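Wood Materials for Interiors
Handout 4: Solid wood surfaces and moisture

Wood takes up and gives off water until it is in balance with the air. The amount of water it holds, compared with its dry weight, is its moisture content. A sample that weighs 193 g when it arrives and 152 g after oven drying has lost 41 g of water, so its moisture content was 27 percent. That is too wet for indoor work.

Movement
Wood shrinks and swells very little along the grain. Across the grain it moves much more, and more along the growth rings than at right angles to them. A plank 400 mm wide will therefore move more than several narrow ones of the same total width laid with small gaps. Leave room at the walls for floors. For tabletops, use slotted screw holes underneath.

Knots and color
A knot is the base of a branch that the trunk has grown around. Tight knots are sound and can stay in a visible face. Loose knots are filled or cut out. Grading rules differ between suppliers, so read the Dratevska and Bitar sheets side by side before the February lab. Color differences between heartwood and sapwood are not a defect unless the order says so.

Joints
Butt joints between plank ends should be staggered. Joints in a line make a weak row and draw the eye.
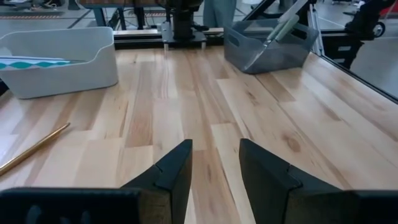 Fig. 4.1. Planks with staggered butt joints, mixed color and a round brown knot.

For the lab
Bring your dry weights from last time. Read the Vorndale case, pages 1 to 6, and answer the two questions at the end in writing.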